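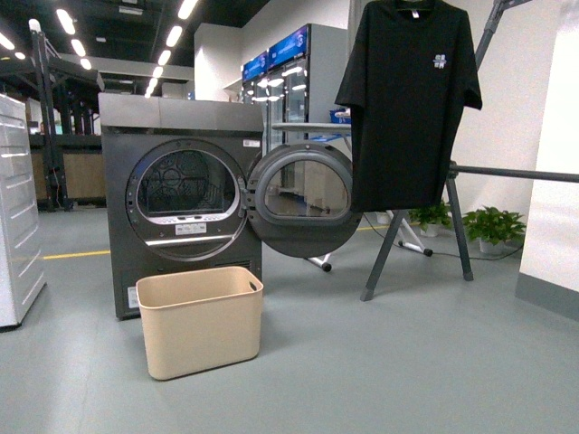 A front-loading dryer with the door open.

Trekia's laundry hours are changing, and I've got feelings about it

September 18, 2024

If you live in Trekia and you don't have a washer and dryer at home, you already know what the Toivonen Street laundromat is like at six in the evening. You wait. You read the same poster about lost socks four times. Then two machines open up at once and you end up racing a very nice older lady for one of them (I let her have it, for the record).

Well, good news! The town voted this week to let the laundromat stay open until midnight, starting on the first of next month. Up to now everything on that block had to lock up by nine, thanks to an old noise rule that was written back when there was a dance hall next door. The dance hall closed before I moved here, and the rule just hung around.

I went to the meeting because I wanted to see how it would go, and I figured I'd be one of maybe five people in the room. Nope! They had to bring in extra chairs. The petition for later hours had 441 signatures on it, which is a lot for a town with 3,553 people in it, and mine was one of them, so take this whole item with that in mind.

Most of the folks who spoke work late. A good number of them are on the second shift over at Floltadar, the bakery plant out by the highway, and they get off at ten. One man told the council he'd been driving 62 miles round trip on his day off to do laundry at his sister's place. A college student said she washes her jeans in the bathtub, and half the room nodded like they'd done it too. I have done it too. It takes forever and your jeans come out stiff as a board.

Not everybody was on board. A few neighbors from the apartments across the street are worried about car doors and people talking on the sidewalk at eleven at night, and I get that, I had a bedroom over a pizza place once. So there's a compromise in there. The parking lot on the apartment side closes at nine like before, and after that you park around back. The town is also putting $2,000 toward new lights for the back lot, and those should be up before the new hours kick in.

Prices stay the same through April. After that the owners say they'll take another look, and I wouldn't bet on them going down. Birnico, the little coffee counter two doors over, is thinking about staying open later as well, at least on a trial basis. If they do it, I may never fold a towel at home again.

One thing to know before you load up the car: last wash will be at 10:45, and they plan to be strict about it. Dryers shut off at ten minutes to midnight. There'll be a sign-up sheet by the change machine for anybody who wants to leave a comment on how the late hours are going, and the council will go over those in the spring.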